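Subject: Re: sorting small parts by color

Edit Kiss wrote:
> Four baskets, one kind of part in each, and the bench stays clear. Skarlow did it in September and lost almost nothing.

I'm not sold. Count me out of buying 40 more baskets until somebody explains the orange marks on the tabletop.
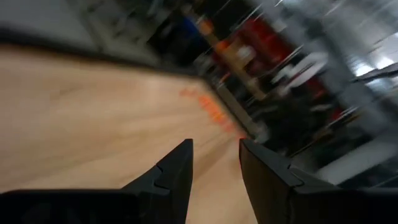
Light wood, orange marks.

Are they a boundary or left over from an older job? I can't read them. And the baskets don't settle much — black looks empty, red has a few screws, and there are more screws out on the wood beside the pink sticks.
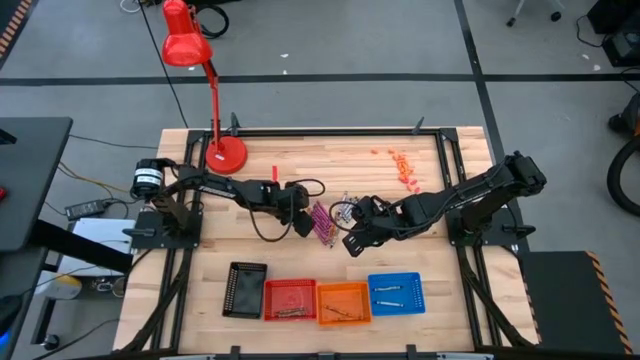 Gerberg, June 14, 2025

One rod in orange, 2 in blue. Is that a rule? Edit, please write it down before we order.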